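Print this page | E-mail this page

How to register a player transfer between affiliated clubs

April -- by Inmaculada Calvo, Registrations Office

This guidance is intended for club secretaries who need to move an adult amateur player from one affiliated football club to another during the season. It does not cover loans, youth players or players arriving from another national association, for which separate forms apply.

Before you start

Check that the player holds a current registration with the releasing club. A player whose registration has lapsed is treated as a new signing and no transfer is needed. Clubs in the Bridton and Nodden divisions should also confirm that they have a free place on their squad list, as the system will not accept an application from a club with 47 players already registered.

You will need:

- the player's registration number
- a signed consent form, completed by the player in person
- the name and e-mail address of the secretary at the releasing club
- proof of address, if the player has moved since last registering

Step 1. Open the application

Log in to Edow, the online registration system, and select "Transfers In" from the club menu. Enter the registration number and date of birth. If the details match, the player's record will appear with the name of the present club. Do not create a second record for a player who cannot be found. Contact the office and we will search under earlier spellings of the name.
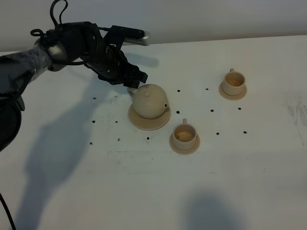 Robot arm and teapot on a white tabletop.

Step 2. Upload the consent form

The form must be legible and must show both signatures. Scans and clear photographs are accepted. Each file must be smaller than 600 KB -- larger files are rejected without a message, and the application will remain marked "Incomplete".

Step 3. Notify the releasing club

Select "Send Notice". The releasing club then has seven days to approve the transfer or lodge an objection. An objection may be made only on the following grounds:

- unpaid subscriptions or fines
- club kit or equipment not returned
- a suspension which has yet to be served

A wish to keep the player is not a ground for objection. If the releasing club does not answer within the seven days, the transfer passes to this office for a decision.

Step 4. Settle any sum owed

Where money is in dispute, the two clubs should first try to agree the amount in writing. Disputes over sums up to 495 euros are decided by the registrations officer on the papers. Anything above that figure goes to a hearing, and both clubs will be asked to send a representative.
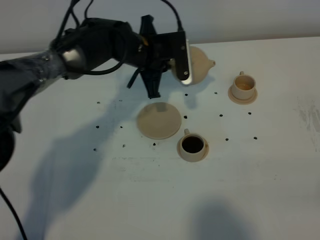

Olga Vallejo writes that her club waited the full seven days in silence, fielded the player on the eighth and lost the points, and she asks that the guidance be plainer on this. The player may not take part in any competitive match until the status in Edow reads "Registered". The end of the notice period does not of itself complete the transfer.

Step 5. Check the confirmation

Once the transfer is approved, both secretaries receive an e-mail and the player's name moves to the new squad list. Print the confirmation and keep it with your match-day papers. Referees in the Quezada Cup may ask to see it before kick-off.

Applications for a weekend fixture should reach us complete by 5 p.m. on the last working day before the match. Withdrawn applications may be reopened once, using the original reference.

Contact: Registrations Office, Bridton | Copyright Bridton and Nodden Football League | Back to top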